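Home Projects Reports People Contact

Teaching by Showing: Gathering Simulated Demonstrations for a Pick and Place Learner
Munville student robotics project, end of term report
Yae Nagano and Serpil Yalçınkaya

When we started this project in the spring we thought the learning part would take all our time and the data would be something we did on the side, maybe over a couple of afternoons with snacks. It went the other way around, and we're glad of it, because the weeks we spent gathering demonstrations were easily the ones we enjoyed most (and argued over most, too).

Our plan was to collect everything in simulation first. We built a small workspace in Varkar, the simulator our lab shares, with a pegboard, a few simple parts and a two-finger gripper that one of us steers by hand while the program saves the camera views and the joint positions together. One run from start to finish is what we call an episode. We kept 15 episodes for each task in the first round, with both of us driving so that the learner wouldn't pick up only one person's habits. Serpil likes to come in slow and straight, and Yae swings wide and corrects at the end, and you can tell whose run you're watching within a second or two!

The overhead view gave us the most trouble and also the most useful examples. Looking straight down, a cup is hardly more than a ring, and the arm can throw a big soft shadow over the holes even when all you see of it is the fingers. Our first version of the learner, trained with flat lighting, had never met anything like that, so in July we turned the shadows on and gathered the cup and nut episodes over again. 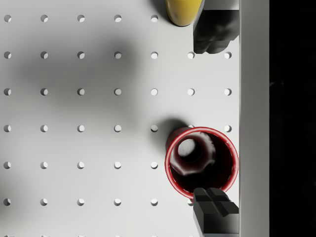 Wakana Kamata read our draft and wondered whether we were being too neat about it. If every saved episode is a clean one, she wrote, the learner never finds out what to do after a bad approach, and she would rather have a few clumsy runs with a recovery in them than another stack of perfect ones.

We took that to heart and went back for 19 more episodes in which the driver starts from an awkward spot on purpose and has to work back. They took far longer to record, roughly 4 minutes each, and we threw out two where the saved joint positions had slipped out of step with the pictures. The rest are in the shared folder with the word "recovery" in their names, along with our notes on who drove.

Next term we want to vary the position of the cup a good deal more, especially close to the side wall, where there is so little room to bring the fingers in. Sadao Hirano has offered to drive some of those, and we've already saved him a slot.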